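Soup, Slippers and Other People's Kitchens: an afternoon with Erzsébet Szilágyi

I'd been told to bring slippers. That was the only instruction in Erzsébet Szilágyi's email, apart from the address and a warning about the second gate, so I turned up in Traratville on a sticky August afternoon with a pair of tartan ones in my bag, feeling a bit daft.

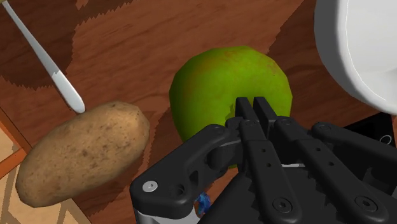
She laughed when she saw them. "Oh, those are proper ones! People usually bring hotel slippers and then they slide about on my tiles like ducks." And off she went down the hall, talking over her shoulder, and I trotted after her trying to find my pen.

If you live round here you'll know Erzsébet already, or at least you'll have eaten her food. She has run the supper evenings at the old Farkus building for 15 years, and before that she cooked in other people's houses, which is the part of her life I really wanted to hear about. She calls it "the travelling years", although she never went further than Lommont, which is forty minutes on the bus if the lights are kind.

"I had one knife, one apron and a notebook," she said, putting the kettle on. "The knife I still have. The apron fell to pieces. The notebook, well, you can see the notebook, but don't read the back pages because that is where I was rude about people."

I did get to see the notebook. It's fat and greasy and held together with a hair elastic, and there are 444 recipes in it, each with a number in the corner. Some are a page long and some are a single line. Number 12 just says "beans, as Mrs L. does them, but with less fuss".

How did it start? By accident, she said, and then told me a story that took two cups of tea. She had been working at the laundry counter in Lommont and hating it, and one of the regulars broke her wrist and couldn't cook for her family. Erzsébet offered to go round after her shift. She went for a week, then a month, and by the time the wrist had mended there were three more families asking.

"I wasn't a good cook then, you must write that down. I could make my mother's five dishes. Paprika potatoes, cabbage, the sour cherry soup, pancakes, and a thing with noodles which children like and adults pretend not to. After five days I had to start again from the beginning! So I said to the lady with the wrist, you sit there and tell me what to do, and I will be your hands. And that was how I learned."

I loved that. I told her so and she waved it away and asked whether I wanted a biscuit (I did, they were the walnut ones).

The bit I kept coming back to, listening to the recording on the bus home, was what she said about kitchens that aren't yours. I'm hopeless in them. I can't find the tin opener at my own sister's house. Erzsébet reckons she cooked in more than sixty over the years and she has strong views.

"First rule, you never move the salt. I mean it. You can burn the rice, you can break a plate, they will forgive you. But if a person puts out their hand for the salt and it's gone somewhere else, they feel like a guest in their own home. Second rule, you wash up in the way they wash up. Some people rinse, some people don't rinse. I think not rinsing is terrible! But it's their plate."

Was there a third rule? She had to think about it. "Don't open the cupboard under the stairs," she said, and wouldn't tell me any more.

One of the longest jobs she had was with Settimio Guerra, who'd retired early from the glass works and lived alone at the top of a very steep lane. He wanted somebody to teach him, and he was, by her account, the worst pupil she ever had.

"He argued with everything. I'd say chop the onion small and he'd say, why small? So I said, fine, chop it big, and he chopped it big, and we ate it, and he said, yes, next time small. Everything with him was like this. It took us a whole winter to get through soup."

I rang Settimio the next morning to ask for his side of it. He picked up on the second ring and sounded delighted.

"She's quite right about the onion," he said. "But did she tell you about the dumplings? No, I didn't think she would. Ask her about the dumplings." So I did, by text, and got back a single row of crying-with-laughter faces and nothing else. He still makes soup every Sunday lunchtime, he told me, and he has started arguing with the radio instead.

The move to Farkus came when her knees began to complain about all the hills. Hae-won Ham had just taken on the ground floor and was looking for something to do with it in the evenings, and the two of them got talking in the queue at the chemist. Hae-won wanted a café. Erzsébet wanted a table.

"One long table, I said to her. No little tables. With little tables people come with the person they know, they talk to the person they know, and they go home. I've cooked for enough families to know that the dinner where something happens is the dinner with the neighbour there."

Hae-won popped in while I was there, as it happens, to drop off some jars, and she remembered it a little differently. "She said she'd only do it if I bought a decent cooker. The table was the second thing." The cooker cost 4000, which was every penny they had between them, and for the first three months people sat on folding chairs borrowed from the bowls club. There's still one of those chairs in the corridor. They've both been meaning to take it back.

I asked what they served on the very first night and both of them said "potatoes" at the same moment and fell about. There had been meant to be chicken as well, but the delivery had gone to Lemieux, the furniture place on the other side of the car park, where it sat in the office all afternoon next to a radiator. So it was paprika potatoes for everybody, with bread and pickles. It's been on the menu for every anniversary supper after that, and people get quite cross if anything is done to it.

Naturally I asked for the recipe! She gave it to me the way she gives all of them, as though I already knew it. "Onions in fat, slowly. Take it off the heat before the paprika goes in or it's bitter and you can throw the pan in the garden. Potatoes, water, salt, caraway if you like it, I like it. A green pepper and a tomato if it's summer. Then leave it alone." How much of each? She looked at me kindly. "Enough for the people who are coming."

I've made it twice now. The first time I didn't take the pan off the heat, because I was on the phone, and yes, it was bitter. The second go was lovely. My husband had thirds and then asked if there was any sausage in it, which there wasn't, and then whether there could be.

These days a fair bit of the cooking is done by In-ho Na, who came to a supper as a student and asked if he could help with the washing up. (He doesn't rinse. They've agreed not to discuss it.) He's been going through the notebook and typing it all up, which is harder than it sounds when half the measurements are things like "the blue cup". The blue cup belonged to a family who moved away years ago. In-ho tried to work it out backwards from the pancake recipe and made, in his words, "a lot of glue".

He also found something she had forgotten, a list of every supper guest from the first year, written in pencil inside the cover of an accounts book. There were 983 names on it, plenty of them the same people over and over. Erzsébet put her glasses on and read bits of it out to me. "This one got married. This one got married also, to that one. This one never liked my cabbage, he used to hide it under the bread. Young-sook Min, look, there she is! She came to every single one and always she brought a pear."

Why a pear? "I don't know. I never asked. She put it by my coat and I ate it on the way home."

We'd been talking for nearly three hours by then and the light was going off the back wall. I had one more question written down, which was whether she'd ever stop, and I felt a bit mean asking it, so I asked whether she ever fancied a night off instead.

"I have nights off. I have toast! I love toast. Everybody thinks I go home and make a big dinner for myself, and I'm sitting with my feet up on the other chair and having toast and watching the programme with the vets." She topped up my cup without asking. "But in the winter I'm going to let In-ho do the whole month. I'll come and sit at the table like a person. I've never sat at it, you know, not for a full meal. I'm always up and down, up and down. I want to see what they talk about when the pudding comes."

I left with a jar of pickled plums and a page torn out of the notebook, number 207, which is the noodle thing that adults pretend not to like. I also left without my slippers, which I only noticed when I got to the second gate. I sent her a message from the bus stop and she wrote back to say they were in the basket by the door with everybody else's, and that I'd better come for supper.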